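Board test cell - teaching the pick out of the holder
Tritach user board > Cells and fixtures

jarmila_v
Evening all. I'm setting up a little board test cell in simulation before we build it at Trisov, and the pick out of the black holder is driving me mad. Arm comes down over the board, lifts it, puts it in the fixture, then green bin or red bin depending on the result. Simple enough on paper!

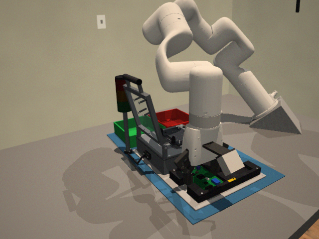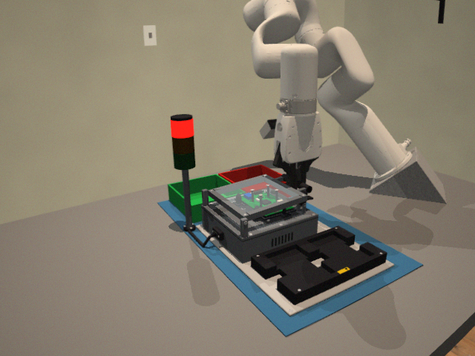
Renders from the cell model. Lid up and tower unlit in the first, red lit in the second.

I've retaught the approach 4 times since Sunday and I still don't like how close the fingers get to the holder. What would you lot change?

NevzatG
Nice tidy layout. I'd raise the approach point and come straight down for the last 18 mm, slow. You've got a finger right next to the board in the first one, so any sideways move down there is asking for trouble.

kazbenes
Disagree with Nevzat, sorry. Height won't help if the holder's in the wrong place. Unbolt it, turn it a quarter and teach again. We did that on the Venter line and never touched it afterwards.

jarmila_v
Can't turn it very easily - the base plate's already drilled at our end. And I'd like to keep the yellow label where people can read it.

NevzatG
Then leave the holder alone. Two new holes for the sake of one bad teach point is daft, Kaz.

kazbenes
Two new holes is ten minutes with a drill. Living with a tight pick is every shift.

Lucia_C
Can I be boring and ask about the cable? There's a black one running along by the foot of the tower to the fixture. Clip it down on the real thing or somebody will hook it when they wipe the mat. Ours at Drirkside went that way in November.

jarmila_v
Good shout, clips are on the list. Tried Nevzat's straight drop tonight at 19 mm and I like it better. Haven't ruled out the drill, Kaz, so don't sulk.

kazbenes
Not sulking. Post the finger clearance when you've measured it.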